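Illarora Forums > Automation > Buying and Budgeting
Thread: Second arm or better enclosure first?

tanner_bench
Posted 9:14 am

We have money for one big purchase before December. Right now it's a single arm on an open bench. The choices are a second matching arm, or a proper enclosure with extrusion posts and patterned wall panels. The work is small household stuff: opening drawers, moving flat parts in and out, putting dishes away.

Clilo quoted $669 for the enclosure kit. The arm is a lot more, but I can get it on a 36 month plan. Has anyone budgeted for both?

railnut
Posted 9:40 am

Arm first. Two arms on a drawer unit is a different job from one. One can deal with the drawer and the other can reach in. With one arm you spend all your time regrasping.

Put both on a common front rail from the start. Ours are bolted to slotted aluminum, and I'd budget for the mounting plates separately, as they weren't in our quote.

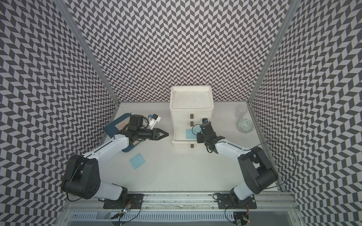 Cables are the other line people leave out. Wrist cameras, power, the little boards under the plates. We spent $215 on cables, clips and connectors and I had put down zero.

mopsy_k
Posted 10:22 am

Disagree with railnut. Get the enclosure. We had two arms in an open room and anyone walking past changed the background. Half of our recordings from that period got thrown out. A second arm doesn't help if you can't use what you record.

railnut
Posted 10:31 am

You can hang a curtain for that. You can't hang a curtain and get a second arm.

mopsy_k
Posted 10:35 am

We tried a curtain. It moved whenever the heat came on.

dovetail
Posted 11:50 am

Check the lead time before you decide. Tonumance told us 9 weeks on the arm and the enclosure shipped from stock. Also ask if spare gripper fingers are included. Ours weren't.

tanner_bench
Posted 1:05 pm

Thanks. Leaning toward ordering the arm now and building the walls myself from extrusion. I'll ask Clilo if they sell the panels alone.

mopsy_k
Posted 1:12 pm

They do, or they did last year. Measure your bench first.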